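Horov Releases Balance Patch for Grenine, Says Players Should Test It Before Believing It

BUNTHORPE, 5/20/21 – Horov today released the first major balance patch for Grenine, its free online arena game for phones. The studio says the update fixes the worst matchmaking and hero problems. It also says players have heard that kind of promise from plenty of games and have good reason to doubt it.

The patch follows a review of 2,342 ranked matches played during the open beta. In that sample, two heroes turned up on the winning side far too often. Both have been weakened. Horov does not claim the match data tells the whole story, as beta players tend to be better than average and more willing to put up with bugs.

"We have read the same patch notes you have, the ones that say a hero is fixed and then that hero wins everything for another month," the Grenine design team said in a statement. "Play it and check our numbers."

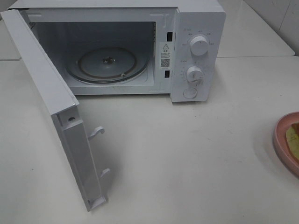

Matchmaking now stops looking for a perfect group after 60 seconds and widens the search. That should mean shorter waits. It will also mean some lopsided games, mostly late at night and in smaller regions, and the studio would like that known up front.

Horov has dropped its plan to sell hero upgrades with real money. Paid items are now limited to outfits and map skins. The team said it could not find a version of paid upgrades that players would trust – or that it trusted itself.

Awwad, which runs the game's servers, has added room for 1,000 more matches at one time. Whether that holds up on a busy evening remains to be seen. Login lines during the beta were long, and earlier fixes did not last.

The patch is a free download for all current players. A ranked season is planned for November, but Horov will push it back if the new balance does not hold. Full match data from the beta review can be downloaded from the Grenine support page.

About Horov
Horov is a game studio based in Bunthorpe. Grenine is its first online team game.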